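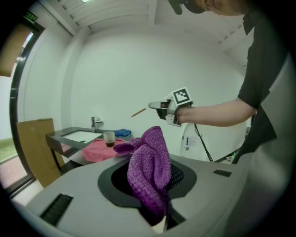 A purple knitted towel in a rounded opening with a dark gray rim.

Alumni Association Membership: Frequently Asked Questions

Who is eligible to join?
All graduates of Bralanov College are members of the Alumni Association from the date their degree is awarded. Former students who completed at least two semesters may apply for associate membership.

Is there a fee?
No. Membership is free for life. Some events and services – including the November reunion dinner – carry a separate charge.

How do I update my contact details?
Sign in to Bralileo, the alumni portal, and select "My Record." Changes appear within two business days. If you have changed your name, please send a copy of the supporting document to the Alumni Office, Room 271, Stojanovska Hall.

May I continue to use the library?
Yes. Members may borrow printed books with an alumni card. Licensed databases are available on campus only.

What is the Skemano Fund?
The Skemano Fund awards travel grants of up to $2,000 to recent graduates. There were 413 applications in the last cycle, and 62 grants were made. Applications are accepted through Bralileo.

Can the office put me in touch with a classmate?
The office does not release personal information. Staff will forward a message on your behalf, and the recipient may choose whether to reply.

Last updated: Sep 18, 2019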